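Call for participants: household and lobby task recordings, good practice working group

Enthorpe is looking for people to take part in a paid series of recordings and review meetings on how robots should handle soft furniture, cushions and other padded items in shared spaces. The work starts in April. Places are limited and we will close the list when it is full.

What the project is for

Petavside is a draft code of practice for mobile robots with arms that work in lobbies, waiting rooms, hotels and care homes. It covers cleaning, tidying and moving light furniture. The first draft dealt mainly with hard surfaces such as counters, tables and floors. Readers of that draft told us that the section on upholstery was too thin to use. It gave one limit for pressing force and did not say where on a piece of furniture the limit applied, how long contact could last, or what the robot should do if a person was sitting nearby.

We are rewriting that section. To do so we need a set of recordings of people doing ordinary tasks by hand, and we need the people who did the tasks to help us read the results. Flurkton is supplying the recording equipment and Enthorpe is responsible for the sessions, the payments and the text of the code.

What participants do

Each participant attends four recording sessions and two review meetings. A recording session lasts three hours with two breaks. You will be given a task card and asked to do the task the way you would at home or at work. Tasks include straightening cushions, checking a seat for lost items, wiping down an armrest, pressing along a back or arm to feel for damage, and shifting a sofa a short distance with a second person.

You wear a head camera during the task. We record what your hands do and the surface they are working on. We do not record sound. Sessions are held in real lounges and reception areas, outside busy hours where the site allows it.
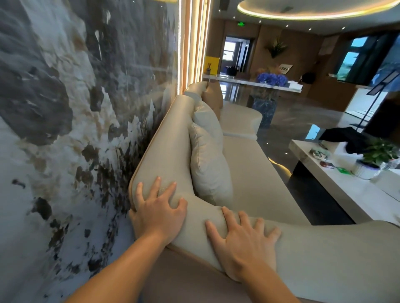
Hand contact on the back and arm of a curved leather sofa, lobby setting.

In the review meetings, participants watch a selection of recordings in groups and mark the points where they think a robot should slow down, stop or ask for help. You do not need to agree with each other. Where a group is split, the split is written into the notes and goes to the drafting team as it stands. Review meetings take place on a Friday from 2 p.m. to 5 p.m.

Who can apply

You must be 18 or older and able to use both hands for light work. We welcome applications from people who clean, upholster, repair or move furniture for a living, and from people who have never done any of these. Half of the places are kept for people with no work background in the field. If you use a wheelchair or tire easily when standing, please still apply. Several task cards can be done seated and we would like more recordings of that kind.

You cannot take part if you are employed by a robot manufacturer or by a firm that sells training data to one. Short contract work in the past is fine, but please tell us about it on the form.

Rules during recording

The same rules apply at every site.

Rings, watches and bracelets come off before you start. They scratch leather and they also make a person easy to identify.

Members of the public must not be recorded without their written consent. If someone walks into view, stop the task and tell the session lead. The clip is marked and removed the same day.

Papers, screens and name badges belonging to the site should be turned away or covered where this can be done. If they cannot be moved, the session lead logs them so they can be blurred.

Do not move anything that is not on your task card. Bags, clothing and drinks left by other people stay where they are.

You can stop a task at any point and do not have to give a reason. You are paid for the full session if you stop early.

Your recordings

Recordings are stored under a participant number. Your name is kept in a separate file that only the project office can open. You may ask for any or all of your clips to be deleted up to the date of the second review meeting. After that date they form part of the evidence for the code and deletion covers new uses only – we will go through this with you before you sign.

Clips are not sold. They are shared with the drafting team and with Baláž, the test house that will check the proposed limits on its own rigs. Baláž has signed the same data terms as Enthorpe.

Payment

Participants receive $200 for each recording session and $200 for each review meeting. Travel within the metro area is paid on top of this against receipts. Payment is by bank transfer within ten working days. The fee is treated as income and you are responsible for your own taxes.

How to apply

Write to Anežka Kopecký, Project Office, Enthorpe, Room 923, or ask for the form at the front desk. Please include your name, a phone number, the days you are normally free, and a few lines on any work you have done with furniture or interiors. A resume is not needed. If you need an interpreter or other support to take part, say so in your letter and we will arrange it at no cost to you.

Everyone who applies will get a reply. People offered a place are invited to a one-hour introduction, where they can try on the head camera, read the consent form and do one practice task. The introduction is unpaid and you can withdraw after it.

Applicants who are not offered a place can ask to be sent the next draft of the upholstery section for comment. Written comments are limited to 900 words and should give the clause number they refer to.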